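Scheduling and Perception Software for a Two-Arm Table Cell

Project report, Bagheri Laboratory
March 2024

1. Background

The cell has two robot arms fixed at one long table, each with its own controller and teach pendant. When the project started, each arm ran its own script and an operator decided when to start the second one. Handing over by eye worked for short tests but made the recorded runs hard to compare, as the waiting times depended on the operator.

The aim of the project was to replace the two scripts with a single program, named Pronell, which reads a task file, plans the motions of both arms and keeps them out of each other's way. A second aim was to use the wrist cameras for a short correction before each grasp or placement. The existing driver layer, Gitodari, was kept without changes apart from one fix to its time stamps.

2. Task and layout

The test task is a drinks and fruit setting: slices are moved from a cutting board to a plate, and cups are taken from a rack. Blue tape divides the table top into large squares. The layout file stores each object by the square it belongs to and an offset within that square, so an object can be moved to another square by editing one line. 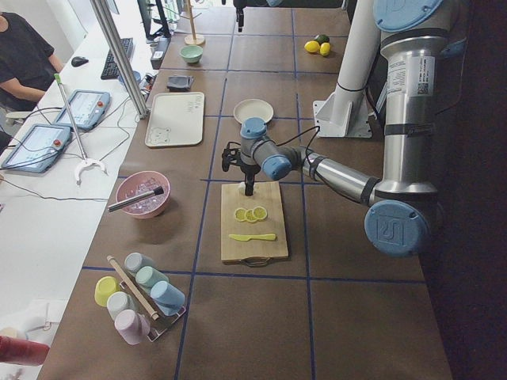 Each square has an owner at any moment: left arm, right arm or none. An arm must hold every square its planned path crosses before it may move, and it releases them one at a time as the wrist clears them. The squares are coarse compared with the gripper, and this wastes some space. A finer division was tried in the first version and dropped, as the lock table grew and the planner spent more time asking for squares than planning.

Locks are always requested in ascending order of square number. Without this rule the two arms could each hold a square the other needed, and the program stopped with both waiting. The fault appeared 4 times in the first week of testing and has not been seen after the ordering was added.

3. Motion planning

Paths are planned in joint space with a sampling planner, then shortened and checked again for collisions. The other arm is treated as a fixed obstacle in its last reported position, enlarged by a margin of 40 mm. This is safe only because of the square locks. If the locks were removed, a moving arm could leave the position that the check had assumed.

The base mounts are modelled as simple cylinders and boxes. Cables are not modelled at all. Instead, the wrist joint is limited to a narrower range than the arm allows, which keeps the cable loop from winding round the forearm. Some grasps that the arm could reach are rejected for this reason, mostly long thin objects lying across the table. The planner then asks for the same grasp turned by half a revolution and usually finds a path.

4. Perception

A fixed camera gives the first estimate of where each object lies. Its error grows towards the far side of the table, and an arm in the view hides whatever is behind it. The wrist camera is used to correct the estimate once the gripper is over the target.

For the plate, the program fits an ellipse to the visible part of the rim. Only part of the rim is in view when the gripper is low, so the fit is held to the known plate diameter and the height reported by the arm. The inner step of the plate was a source of trouble. It follows the same curve as the outer edge, and in early runs the fit sometimes settled on it and gave a centre that was wrong by several millimetres. Taking the outermost strong edge in each search direction removed most of these cases.

Tape lines serve as a check on rotation. The edge of a strip is extracted by colour and its angle compared with the one expected from the arm pose. A difference above the set limit marks the view as unreliable – the correction is then skipped and the fixed camera estimate used alone. 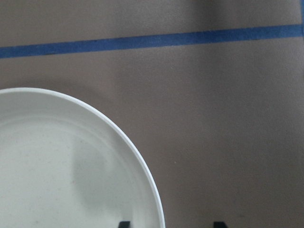
Reading time: 4 minutes

Shadows remain the main weakness. The gripper and forearm darken parts of the plate and table, and a soft shadow edge can pass the edge threshold when the exposure is long. Locking the exposure helped. Subtracting a stored background did not, as the shadow moves with the arm.

5. Tests

Logs were collected with Fisosden, the laboratory's recording tool, which stores joint positions, lock events and camera frames on one clock. The final test set has 832 planned motions. Of these, 276 used a wrist camera correction. The others were either transfers, for which no correction is requested, or motions where the tape check had rejected the view. The log does not separate these two groups, and this should be put right before the figures are used for anything further.

Planning time was short compared with motion time, except when both arms needed the middle squares. One arm then waited at its last safe pose until the other had released them. Reordering the task file by hand reduced the waiting, but the scheduler cannot yet do this by itself.

6. Remaining work

The scheduler should look more than one step ahead when it assigns squares. The log format needs a field for the reason a correction was skipped. The stop behaviour also needs attention: pressing the emergency stop on one pendant halts that arm, but Pronell keeps its locks until the program is restarted – a safe state, though a slow one to recover from. A release command has been written for this and has so far been run only in simulation.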